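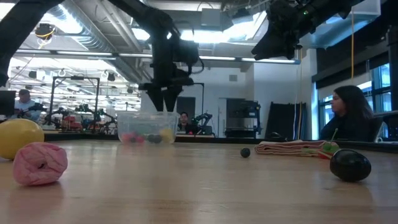
Drimier Opens Sort and Play Room at the Metwally Center in Rillov

RILLOV, 11 Aug 2021 - Drimier is delighted to open the Sort and Play Room, a new drop-in space at the Metwally Center where families can handle, sort, roll, stack and put away a growing collection of small toys and soft household things. Admission is free for Rillov residents and open to children from age 3, with an adult along.

The idea is a simple one and we love it. Every session starts with things out on the tables: balls in several sizes and colors, plush rings, folded cloths, smooth egg shapes. Children pick what they like, play as long as they like, and then help everything find its way back into a bin. Clear plastic bins are used all through the room, so a child can see the pink balls or the yellow ones through the side and decide what belongs with them. Some sort by color. Some go by size, or by what rolls and what doesn't, and one young visitor at our trial sessions sorted strictly by which toys were friends (it took most of the morning, and it was wonderful to watch).

The collection now holds 73 pieces. Many came from families who answered our call in January, and the rest were bought with a grant from the Drirmont Fund for Early Play. Knitted and plush toys have been especially popular. They are quiet on a wooden tabletop, easy for small hands to hold, and they give a nice contrast to anything hard and glossy. Striped cloths turn out to be favorites too: they get folded, unfolded, draped over an egg, rolled up with a ball inside and folded again.

Very small pieces, such as marble-size balls, are kept for older children and come out only at the table for ages 6 and up. Staff put them away before the younger groups arrive. Parents who bring children of different ages are asked to mention it at the front desk so that we can seat everyone at the right table.

Sessions last 2 hours and are limited to 16 children. Places can be reserved at the front desk or by phone, and unclaimed places are given out at the door. Strollers may be left in the hallway. Please bring socks for the floor area, and a snack if you need one, to be eaten in the lobby.

We are also very happy to announce a lending shelf, which opens together with the room. Families may borrow one small bin of toys at a time and keep it for 2 weeks. Each bin goes home with a card listing what is inside, plus a few sorting games that work on any kitchen table. Returned toys are washed or wiped down before they go back on the shelf.

Donations are still welcome! We are looking for soft balls, plush rings and plain or striped cotton cloths in good condition. We can't accept battery toys, glass, or anything with loose parts.

About Drimier
Drimier is a Rillov nonprofit that runs play and learning programs for families at the Metwally Center and at neighborhood sites across the city.

Press contact
Drimier Communications Office, Metwally Center, Rillov
Press visits to the room can be arranged outside session hours.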